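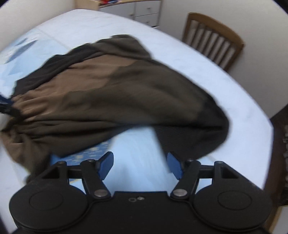
*Dark brown cloth on a white bedspread.*

Speaker notes – collecting gig paper, Ketska record fair

Start with the Tanoli ticket stub. Hold it up, then pass it round in the sleeve.

- Tanoli played Kunberg Hall in January. Support was Flestik, who are left off the ticket but listed on the poster.
- Stub is pale green, black print, row 26. Torn along the left side at the door.
- Paid 2 pounds for it in a box of mixed programmes.

**Dating a stub with no year**

Check the day against the tour list first. Then look at the price and the printer's name. Latifa Ezzat's list covers 76 shows and has the support acts for most of them. Thank her here.

**Reprints**

Show the two Kunberg posters side by side. The later one is on shinier paper and the small type has filled in – get people at the front to feel the difference.

**Storage**

Flat, out of the light, no sticky tape. Pencil on the sleeve, never on the ticket.

Atif Qureshi takes over for the programmes. Questions after his part. Leave the posters on the table for him.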